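The first thing the ferry captain asked me was whether I get seasick. I said I was sitting in my kitchen. "Doesn't matter," she said. "Some people have to log off."

If you haven't played Solell, it's the slow, rainy sailing MMO that Gekia has been patching away at for years, and most of what gets written about it is about pirates. I wanted to talk to somebody who has never fired a cannon. She runs the free ferry between Flivbridge and the Castillo islands, she's been doing it since last July, and she asked me to leave both her name and her captain's name out of this (she gets enough messages as it is).

So why a ferry? "I couldn't afford a good boat when I started, and I sat on the dock at Flivbridge begging for a ride for most of an evening," she told me. "Then I finally got one, and the guy didn't say a word the whole way. I thought, okay, I could do this and also be nice about it."

She keeps a logbook, a real one on paper, and the morning we talked she was up to 939 crossings. Her boat holds 14 passengers if they all crouch. I asked if they really do crouch and she laughed for a good while. "There's a bug where the tall ones fall through the deck. I tell everybody when they board. There's always one who stands up to see."

We did the crossing while we talked, with three new players on board who I think were siblings, judging by the arguing. It takes a little over twenty minutes with a decent wind. I spent most of it facing the wrong way because I'd never figured out the camera controls, and she was very patient about that!

What I kept coming back to was the money, because rope and sail repairs in Solell aren't cheap. She takes tips but won't ask for them. "Somebody left me 244 silver once and I mailed it back because I figured it was a typo. It wasn't a typo. They were kind of hurt." These days she keeps whatever she's given and spends it on lanterns for the dock.

Pirates do come up, of course. She's been sunk plenty. Her worst run was last fall, when a crew parked off the second island and hit her on every trip for a week. Did she ever think about going armed? "I bought one cannon. It made the boat so heavy I was late all the time, and people complained about that way more than about the pirates." She sold it to one of the pirates, at a loss.

The spring update is supposed to bring fast travel to the islands, and I figured she'd be upset. She's not, or not much. "It costs 131 silver a trip on the test server. New players don't have that. And some people like the boat." She does want Gekia to fix the deck before they do anything else, and she's filed that ticket so often that support answers her by her ship's name now.

We docked, the siblings ran off without saying thanks, and she wrote something in the logbook. I asked if I could ride back. "You'd have to," she said. "You can't afford anything else."
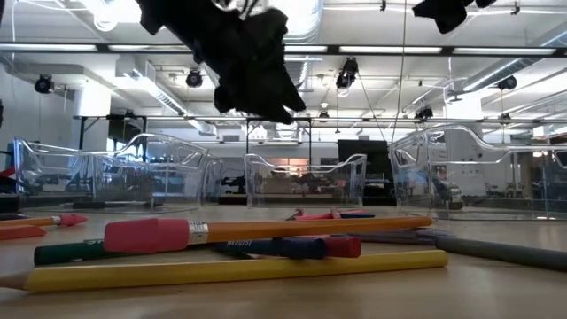 Dana Ruskin

Dana writes about online games and the people who stay in them too long. She plays Solell on the east coast server, badly, and still owes a stranger a fishing rod.

Posted March 28, 2021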